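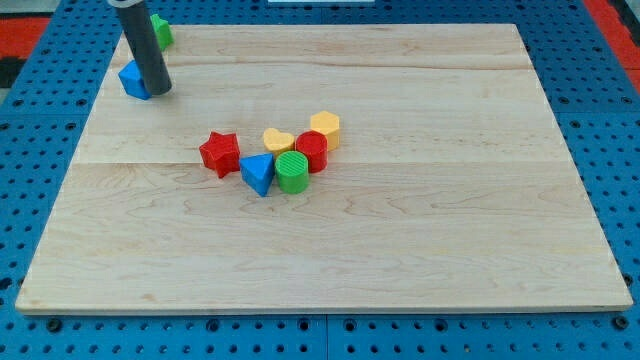
Atelier > Carnets > Cellule 2 > Incidents

Samedi, 16 h. Deuxième arrêt d'urgence de la journée, toujours pour la même raison : le bras pousse les blocs très bien, sauf quand il décide d'appuyer dessus. Vers la 159e poussée, la pointe est descendue de 2 mm sous la consigne et a labouré l'érable. Le couple a grimpé, le seuil logiciel n'a rien dit – il était resté en mode simulation, où tout va toujours bien.

Tanvir Selvanayagam soupçonnait le contrôleur Zandex. J'ai soupçonné Tanvir. Match nul : le décalage en Z vient du fichier de calibration, fait sur l'ancienne planche, plus mince.

Plus gênant : l'arrêt a mis 50 ms de plus que prévu à couper les moteurs. Personne n'avait la main dans la zone, mais je préfère ne pas compter là-dessus.

À faire avant de relancer :
– refaire le zéro sur l'érable, en quatre points
– remettre le seuil de force en mode réel, et le vérifier à la main
– chronométrer l'arrêt, bouton et logiciel séparément
– réimprimer l'étoile rouge de rechange, perdue depuis janvier

La série de 2 880 poussées attendra lundi. Clé de consignation dans le tiroir du haut.

3 commentaires · 1 partage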